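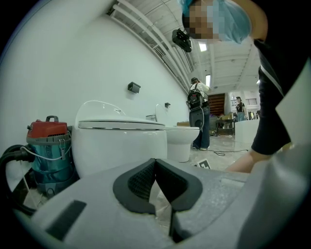 3.2 Fixtures and room layout

The bathroom area was set up along one white wall of the test room. Two toilets of different shape were chosen so that results would not depend on a single body form. The first is a one-piece unit with a rounded body, and its lid was kept closed between trials. The second has an upright tank and a glossy bowl (Figure 2). Both are white, as are most toilets in the homes surveyed in Section 2, and this made edges hard to judge against the wall.

Neither unit was connected to a water supply. Dry fixtures let us repeat the same cleaning task many times in a day, but they leave out splashing and wet floors, which we return to in Section 5.

A wet-and-dry vacuum cleaner was kept in the same part of the room. In the survey, 70 households said they store a vacuum or a bucket within reach of the toilet, and many described working around the hose. We left the hose uncoiled for the same reason. Small items, such as boxes, were also allowed to remain on ledges and other surfaces.

Figure 2. Part of the bathroom area, with the one-piece toilet, the tank toilet farther back, and the wet-and-dry vacuum cleaner with its red motor head and black hose.

3.3 Tasks

Each trial covered one of three tasks: wiping the lid, wiping the outside of the bowl, or clearing the floor beside the base. Participants were told which toilet to start with and were free to move the vacuum if it was in the way. A trial ended when the participant said the task was done.

We recorded 1047 trials in total. Of these, 501 used the one-piece unit and the rest used the tank unit. Trials in which the participant stopped to ask a question were kept, with the pause marked in the log. Task names follow the Zandow household list, except that we treat lid and bowl as separate surfaces. Trials from the March pilot at the Magalhães site used a different floor and are reported only in the appendix.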